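Kelemen House Meeting Rooms
Frequently Asked Questions

Last updated 9 April 2023

Who may reserve a room?

Rooms are available to registered nonprofit groups, tenant associations, small businesses and private individuals over the age of 18. Groups based in Kurnov may reserve up to six months ahead. All others may reserve up to 300 days in any direction of the calendar only with written approval from the Bookings Office, and otherwise up to 60 days ahead.

Which rooms can be reserved?

There are four: the Akska Room, the Sedard Room, the Lower Hall and the Long Room. The Lower Hall seats 100 for a lecture. The Long Room is intended for board meetings, hearings and interviews and is furnished with a conference table. Floor plans are available at the front desk.

What does it cost?

A full day in the Lower Hall is $595. Rates for the other rooms depend on the length of the reservation and are listed on the rate sheet. Registered nonprofit groups receive a reduced rate on proof of status. Payment is due when the reservation is confirmed.

Is a deposit required?

A refundable deposit of $300 is required for evening events and for any event at which food is served. Deposits are returned to the original form of payment after the room has been inspected.
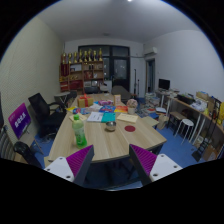
Deposits are not transferable from one reservation to another, even when both are held by the same group. Please allow ten business days before contacting us about a refund.

May we bring food and drink?

Cold food and nonalcoholic drinks are permitted in all rooms. Hot food is permitted in the Lower Hall only. Alcohol requires a permit from the town – apply early, as the town does not issue permits on short notice.

Can we change the furniture?

Chairs may be moved freely. Tables in the Akska Room and the Sedard Room fold and may be rearranged, provided they are returned to the posted layout. The table in the Long Room must stay where it is.

What is the cancellation policy?

Cancellations received 14 days or more before the event are refunded in full. After that point, half of the fee is kept. No refund is made for a missed reservation.

Is the building accessible?

The main entrance, the elevator and all meeting rooms are step-free. A hearing loop is installed in the Lower Hall. The side entrance on the parking lot has three steps and no ramp.

Where can we park?

The lot holds roughly 40 cars and cannot be reserved. Vehicles left overnight may be towed at the owner's expense.

Whom should we contact?

Questions not answered on this page should be sent in writing to Ilona Sárközi, Bookings Office. Please include your reservation number, if you have one.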